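Housekeeping and Storage of Small Parts
Notes for the second lecture, course in Workshop Practice

In the first lecture we spoke about the order on the workbench. Now we go on to the storage of parts: screws, brackets, castings, offcuts and so on. The subject looks simple, and many students think they can skip it. Please do not skip it. In the exam at the end of the course, one question is always taken from these notes.

1. What a container is for

A container in a workshop has three tasks. It keeps parts together, it protects them, and it tells the reader which parts they are. The last task is often forgotten. A box of good screws without a label is of little use, for the person who finds it must measure the screws before using them, and usually he or she will open a new packet instead.

Containers can be sorted by how often somebody takes from them. Parts for daily use stand within reach of the arm, at a height between the hip and the shoulder. Parts for weekly use may stand on a shelf a few steps away. All other parts belong in the store room and should be written in the stock book. When you draw a plan for a workshop, mark these groups first and choose the shelves afterwards.

2. Plastic or metal

Plastic boxes are light, cheap and quiet. They do not rust, and small ones can be hung on a rail. On the other side, they become brittle near a window, and they do not like hot parts which come directly from grinding or welding. Oil can make some kinds of plastic soft.

Metal bins carry more weight and accept rough parts with sharp edges. They are heavy also when they are empty, and they make noise when parts fall into them. Painted steel rusts where the paint is gone, first in the corners and along the rim. Galvanised steel lasts longer, but it must not be welded without good extraction of the fumes.

For the exercises we use the catalogue of Kono for plastic boxes and the catalogue of Sjöberg for metal bins. You may use other catalogues if you write down which ones. Compare always the same inner volume, as the outer measures can mislead you.

3. Wear

All containers wear out, and it is useful to know the different kinds of wear before you decide if a container shall be cleaned, repaired or thrown away.

Scratches are lines left by hard edges moving over a surface. On the floor of a metal bin they are normal and need no action. Scuffing is a wider area of many light scratches, where single lines can hardly be followed with the eye. It shows us where the parts usually slide. Dents come from falling parts or from a bin that was dropped. A dent in the floor is seldom a problem, but a dent in the rim can make a sharp edge. Cracks are the most serious. A cracked container is taken out of use the same day.

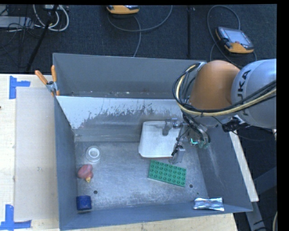
Fig. 1. Open metal bin with a heavily scuffed floor. The right wall has only faint scratches.

When you inspect a bin, begin with the rim, then the corners, then the walls, and the floor at the end. Pass a light along the metal at a low angle – small dents will throw a shadow and are easy to find. Do not feel along the rim with a bare hand. Use a glove or a piece of cloth; if the cloth catches, there is a burr and it must be filed down.

Write the result on the inspection card in one word: good, repair or remove. Long remarks are not read later.

4. Cleaning

Dust and small chips collect in gaps and corners, and from there they come on the parts. In a workshop where parts are measured or glued this gives real trouble. A chip of 0.1 mm is enough to spoil a measurement.

The order of work is as follows. Empty the container fully. Brush it from the top to the bottom with a dry brush. Take up the loose material with a vacuum cleaner. Wipe with a cloth, slightly damp for plastic and lightly oiled for bare steel. Let it dry before you fill it again. Compressed air is not allowed for this work, as it blows the chips into the eyes and into the next container.

In the training workshop at Skevska, the bins for daily use are cleaned each month, and the others in January and in summer. You may take this as a starting point for your own plan. A foundry will need a shorter time between cleanings, an electronics workshop perhaps also, but for a different reason.

5. Filling and labels

Do not fill an open container higher than two fingers below the rim. Heavy parts go in a low container with a wide base. As a rule for this course, a container which is lifted by hand by one person shall not weigh more than 12 kg when it is full. Heavier ones stay in place or are moved with a trolley.

The label stands on the front side and contains the name of the part, the size and the stock number. Write the name first. In our experience people look for a word and only after this for a number. The Plillent label sheets in the cupboard have 19 labels each and can be written on with a pencil or a fine pen. Old labels must be removed completely, and not covered with a new one.

6. Exercise for the next meeting

A small repair shop keeps 200 different parts. Nearly all of them are now in mixed boxes under the bench. Make a storage plan on one page. Show which parts you would place within reach, which on the shelf and which in the store room. Choose plastic or metal for each group and give your reason in one sentence. Add a cleaning plan with the months.

Drawings by hand are welcome – they do not need to be beautiful, but the measures must be readable. Work in pairs if you like, and then put both names on the sheet. Bring the plan on paper, because we will lay all the plans on the table and discuss them together.

For reading before the next meeting: the chapter on shelves and racks in the course book, without the part about pallet racks.

Contact: Workshop Practice course office, Skevska | © Course in Workshop Practice | Back to top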